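Basier Street Table Room Reopens With Its Old Tops Sanded Back

January 31, 2019

By Ramil Dizon

I walked past the Maltstead building on Basier Street for most of last year wondering when the lights were going to come back on, and this week they finally did! The table room on the ground floor is open again, and the big news (big if you spend as many afternoons there as I used to) is that the old tabletops have survived. They've been stripped, sanded and put back to work, and I went down to have a look before the place filled up.

If you're newer to the neighborhood, the table room is the long space behind the Maltstead lobby where anybody can rent a spot at a table by the afternoon. People sew there, build model boats, do their taxes, cut out quilt squares. It closed in June after a pipe went in the ceiling, and for a while the word was that everything inside would go to the dump and be replaced with something cheap and wipeable. I was ready to be very annoyed about that.

Instead the owners brought in El Idrissi, the small refinishing shop over by the rail yard. The shop took away 11 tops, let them dry out flat for weeks, and then went at them with sanders. I remember those tables as nearly brown, thanks to years of varnish and coffee and whatever people were gluing. They're pale now! I had sat at them for years with no idea there was blond wood under there.

The whole job came to $1549, paid partly out of the rental money and partly by a bake sale and raffle that brought in $600 in one weekend. I bought far too many raffle tickets and won a jar of pickles.

What I like best is the grain. It runs in long wavy lines, kind of like sand after the tide has gone out, and where the light doesn't hit it so hard the color gets warmer, closer to honey. I did the thing everybody does, which is run a hand along it before sitting down. It's smooth, though I did find one spot near the door where an old knife mark was too deep to sand away. El Idrissi left it alone and I'm glad.

The finish is a clear one from Cellora, thin enough that you can still see what you paid for. I asked whether it would stand up to hot mugs and was told, very politely, to use a coaster. There's a stack of cork ones by the sign-in book, so no excuses.

Small black metal stands are part of the setup now too. You can set one on your table to hold a pattern, a book or a lamp up out of the way while you work underneath. I tried one with a cookbook (I was copying out recipes, a very glamorous afternoon) and it kept the thing at just the right height for my neck. I'd like one for my kitchen, if I'm being greedy.

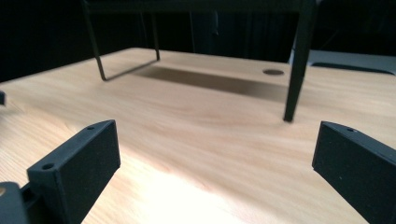 Renting a spot

The prices have gone up a little, but less than I feared. You still book by the afternoon at the lobby desk, and you still pay when you arrive. Regulars who had a punch card before the closing can bring it in and the punches will be honored, even the ones on the old green cards. Mine had been living in a coat pocket and had been through the wash at least once, and they took it without blinking.

Wet glue, paint and anything with dye in it now has to go on a mat, and the mats are free to borrow. Rotary cutters are fine with a cutting board under them. Clamps are okay if you put a scrap of felt between the clamp and the table – there's a box of felt in the cupboard, and they'd love it if you brought some more. Sanding your own projects indoors is out, which will disappoint the boat people, but they've been promised a bench in the courtyard once the weather turns.

What's still missing

The room isn't completely done. The back wall is waiting on its second coat of paint, the radiator under the window makes a noise like a kettle, and the shelf where people used to swap fabric scraps and magazines hasn't gone back up. A second round of work will cover the shelf and some better task lighting, and they're $200 short of what they need for it. There's a jar for that on the lobby desk. I put in what I had on me, and then had to walk home instead of taking the bus, so plan ahead better than I did.

The quilting group is back in its old afternoon slot, and the repair swap is looking for people who can handle zippers. I can't, but I can thread a needle and I'm good company, so I've put my name down anyway. Sign-up sheets for both are on the board to the left of the lobby desk, and the pen is on a string.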